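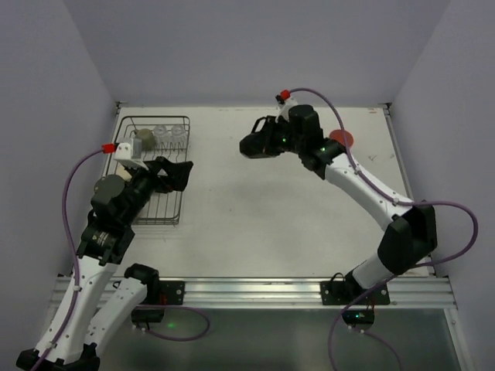
Leave the Dishes to the Guests

My mother-in-law had a rule that company never set foot in her kitchen. You sat where she put you, you ate what she brought, and when you stood up with your plate she took it out of your hands as if you had picked up somebody's baby. I loved her dearly, and I broke that rule the first week I had a house of my own.

I have come to believe that letting people help clean up is one of the kindest things a host can do. I know plenty of good folks feel otherwise (my friend Ruth Blackburn and I have been going around on this for 16 years, and she hasn't budged an inch), but let me make my case anyway.

Think about the last time you were at a dinner where you didn't know many people. We had just moved to Cheetham when a neighbor invited us over, and I spent most of that meal worrying about my elbows. Then she handed me a towel. Within five minutes I knew which of her sons was giving her trouble, where to buy decent tomatoes, and why she had quit the choir. I don't believe she would have told me any of it across the table, with everybody looking. There is something about standing side by side, with your eyes on a soapy plate, that loosens the tongue.

Ruth says a guest who works isn't a guest. She says people are tired, they've driven all that way, and they ought to be allowed to sit. She has a point, and I would never hand a towel to someone who has just come off a double shift or has a sleeping child on her lap. But I've also been to Ruth's, and I can tell you that while she is in there alone running the water, the rest of us are in the front room talking a little too loudly and wondering if we should go home.

It's the same with teenagers, by the way. My grandson came to us last October with hardly a word to say to anyone. Put a pot in front of him and he talked through the whole load and halfway into the pie pans!

Now, you do have to put up with a few things. Your spoons will end up in the wrong drawer. Somebody will stack the cups in a way you wouldn't, and sooner or later you'll lose a bowl you were fond of. I lost a blue one that had been my aunt's, and I did mind, for a day or so. The cousin who dropped it still calls me every couple of weeks, and we still mostly talk while one of us is at the sink.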